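The Inventory of Room 20

The Office of Household Records at Drilska required that every object left in a vacated residence be entered in the ledger before noon on Saturday. Hanna Wróbel had prepared 544 such ledgers and had never submitted one late.

The Mäkelä residence presented no difficulty until the final item. Regulations defined a tray as an article intended for carrying. The tenant's letter, filed with the keys, stated that this one had never carried anything and should be recorded accordingly. The office had no column for such a declaration. Wróbel read the letter 2 times and placed it under the ledger.

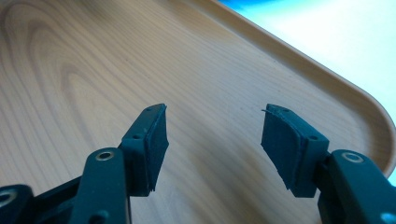 Entry the Last

"One tray," she wrote. "Wood, light in color." The space marked Purpose allowed up to 200 characters. She considered it for about an hour – longer than she had given the whole of the kitchen – and then entered a single word: Pending.

The ledger was received by the Solter desk at ten minutes to noon. It was stamped, numbered and returned to her with a request for clarification, to which she replied that the matter remained under review.

Recent Stories
The Deputy Keeper of Spoons
A Notice to All Tenants of Cunira
Minutes of the Empty House
The Second Key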